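From: Veronica Dinu
To: panel-labelling list
Date: April 18, 2025
Subject: Re: Legend wording on operator panels

Estrella Quezada wrote:
> The Stindwood drawings put the key to the lamps beside
> the lamps. Moynihan want it in the manual only.
> Is there any case for leaving it off the panel?

I see none. Renders of a blue panel follow; the third has a legible label.

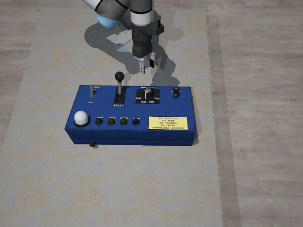
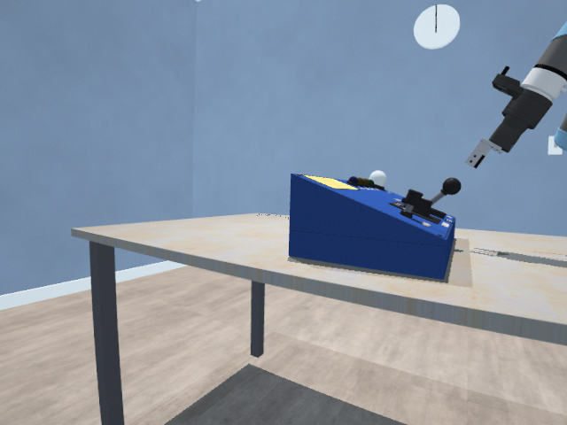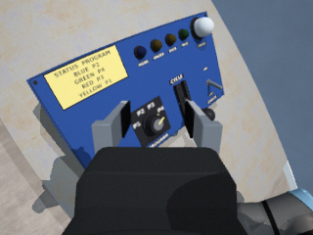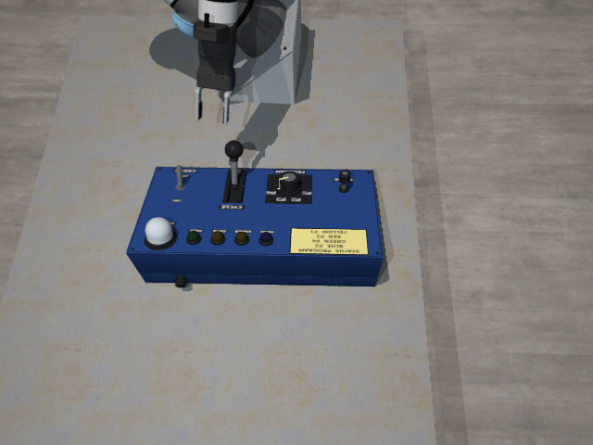 We went through the Kerik fault sheets in August. Of 174 calls, nearly 100 were lamp queries, and on most of those the manual was in another building.

For the revised text I would ask for the following:

Capitals for the heading, sentence case for the entries. Long runs of capitals are slow to read at arm's length.

One entry per line, in the order of the lamps from left to right. Mosutus sorted theirs by priority and had to reprint after 3 months.

No colour name on its own – give the lamp position as well, for operators who cannot tell red from green.

Letter height is still open. Clause 9 of our draft gives a minimum but no viewing distance, so the figure cannot be checked. Estrella, can you send the distance used at Stindwood?

Veronica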